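Student club at Titdale teaches two robot arms to go fishing

The robotics club of the Titdale technical school has chosen its project for the spring competition in Rondum, and it is a children's game. Two robot arms must take toy fish out of a tub of water with a small net and put them into buckets. The club has worked on this task since February, and the members say it is more difficult than everything they tried before.

The idea came from Merike Jõgi, a second-year student who leads the club this year. Her younger cousins have a similar game at home. "A child of four can do it without thinking," she said. "We have been thinking for weeks, and the fish still go where they want."

In earlier years the club worked only with hard and dry things, such as blocks, cups and bolts. These things stay in the place where you put them. A fish in water moves when the net touches the water, and sometimes it moves when only the table is pushed. For this reason the students decided that the first part of the project would be about the arms alone, and that the net would come later in each round.
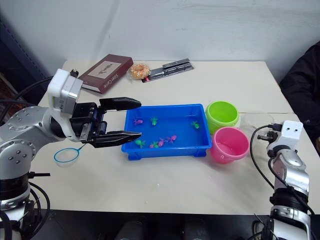 How the round works

The competition has a category called Household and Play, in which every team proposes its own task. The jury gives points for the result, but also for how clearly the team can explain its method. A full round is worth 100 points. The Titdale team has divided its round in two halves. In the first half, the arms must come to the tub from both sides and take positions without touching each other. In the second half, one arm holds the net and brings the catch to the buckets.

The software is written by Indrek Urbonaitė and Darcy Petrenko, who are in the same class. They named their program Vudine, and they do not want to explain the name. It learns from rounds in which a student moves the arms by hand controls. The club has set itself the goal of 200 recorded rounds before the competition. Each round gets a line in a notebook, with the name of the student who was driving and a short remark if something went wrong.

"The remark is the most useful part," said Petrenko. "When I read 'net too low' on three lines in one evening, I know what I have to do the next day."
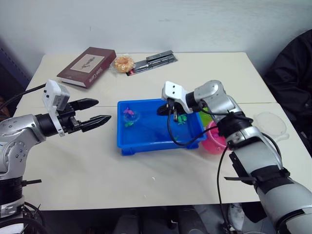
Both arms at the tub, the left gripper open.

The most discussed question in the club is the distance between the two arms. The tub is not large, and when both arms work above it there is little free space. In one of the first trainings the arms came so near to each other that Urbonaitė pressed the stop button, and after this the team wrote a rule that one arm waits while the other one is over the water. Later they made the rule softer, because the waiting cost too much time. Now the second arm may come closer, but it must move slowly.

Water is the other question. Some members wanted to practice without it until the program is ready. Their teacher, Tarmo Baranauskienė, was against this. In his opinion a program that learns with a dry tub will have to learn again from the beginning. The students keep the water shallow, and a towel is on the list of things that must be prepared before every training.
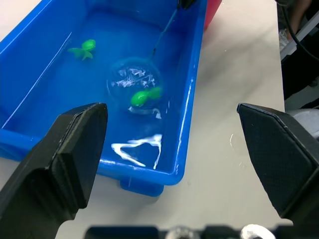 Light makes its own difficulties. The water reflects the lamps, and the bright places on the surface change their form with every small wave. Urbonaitė spent the better part of one evening looking at recordings from the wrist cameras only to see where the reflections appear. The net is also hard to find in such pictures, and the team has tried more than one. At the moment they train with different nets on purpose, so that the program does not become used to only one of them.

The hall in Rondum will have other lamps and probably other tables. The team cannot know how they will be, and therefore the students also change small things at home between the rounds. They turn the tub a little, or they move the buckets. Other things may stay on the table at the back, as on an ordinary table in an ordinary room.

Baranauskienė has taught at the school for 23 years and has gone with the club to many competitions. He does not promise a prize. "I told them that the jury will like to see a task which everybody understands," he said. "My grandmother would understand it. But the jury will also see immediately if it does not work."

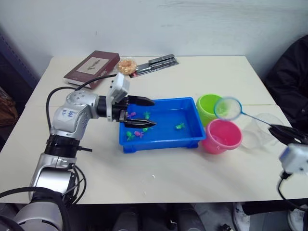
The part with the net is now the main work of the club. The gripper must hold the thin handle at its end, and a small turn of the wrist there makes a big movement of the hoop on the other side. Jõgi drives most of these rounds because she has the calmest hand, as the others agree. She prefers to train after 4 p.m., when the lessons are finished and the corridor is quiet.

The travel to Rondum is paid by the school and by Sproģis, a local workshop where two former members of the club are employed. Algirdas Paju from the workshop visits the training from time to time and helps with the cables and with the mounting of the arms. He has also offered a van for the transport.

New members are welcome, also those who have never programmed before. Students who want to see a training should speak with Tarmo Baranauskienė or write their name on the list at the door of the robotics room.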